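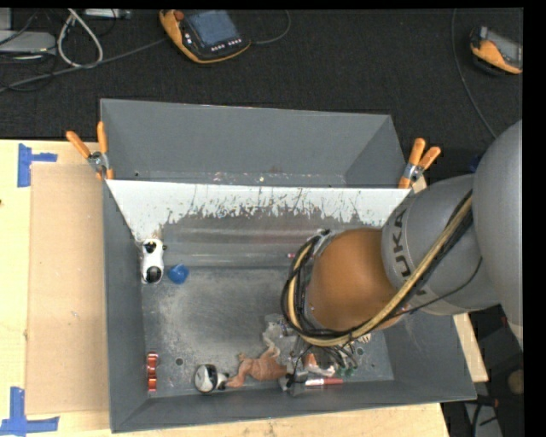

Figure 1. Gray metal bin with two compartments, on a wooden tabletop.

How Viewers Write About Controlling Characters in Neltetska
Film and Society project report, Huenchumán College
2024-02-17

1. Question
Neltetska is a family drama about a mother who runs her adult children's lives and the cook who finally stands up to her. I wanted to know which of the two women viewers write about more, and what words they use for the mother's behavior.

2. Material
I used comments from Hutia, a film discussion board. The threads on Neltetska held 2559 comments when I saved them. After taking out duplicates, comments in other languages and comments under five words, I had too many to read closely, so I kept only those that mention the mother or the cook in the first sentence. That left 331. I sorted them in Dridari, the coding program we use in class.

3. Method
I made nine codes, such as "names the behavior," "compares to own family" and "quotes the cook." A comment could get more than one code. I coded everything twice, 11 days apart, and went back to the comments where my two rounds did not match. Most of the mismatches were in "excuses the mother," which I had defined too loosely. I rewrote that definition and coded those comments a third time.

4. Results
More comments mention the cook than the mother. The kitchen scene, where the cook reads the mother's letters out loud at dinner, is the one people return to most. Comments about it are short and mostly happy.
Comments about the mother are longer. Many use the word "narcissist," but few say what they mean by it. The ones that avoid the word tend to describe single moments – the locked phone, the birthday speech – and these were easier to code.
Comments under "compares to own family" were almost all about the mother. I do not quote them, as the writers shared private things.

5. Problems
One coder is not enough for this kind of work. My first-sentence rule also dropped comments that get to the characters late, and I suspect many of those were the more careful ones. The next version should use a random sample from the full set and a second coder for at least part of it.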